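Giltwood Family Calendar Help: Your Questions
4 min read

How early should we plan the month?
We like the last weekend before it starts, with coffee and everybody's school papers on the table (February always sneaks up on us!).
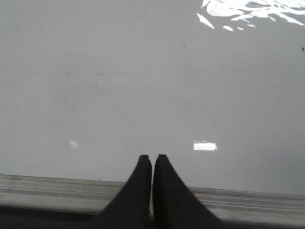
GETTING STARTED

Does everyone need a color? It's lovely if they do, but one color and initials will carry you a long way. 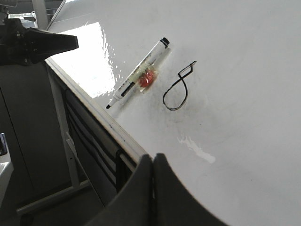 Little ones love having a job, so let them mark off each day before supper. If things wander at your house, a bit of clear tape is a good friend, and you can tape something small and red to the barrel of a marker so it's easy to spot in a full drawer.

How much should we write down?
Less than you'd think, dear reader. Dentist, practice, who's driving. 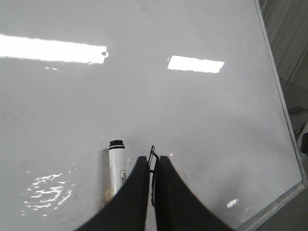
Save the rest for a notebook, and wipe the whole month away once it's over, even if it feels a little sad.

Comments (2)

dilville_mom: We tried initials and my 7-year-old is so proud of hers!

pat30: Do you leave room for meals? We run out of space by Wednesday.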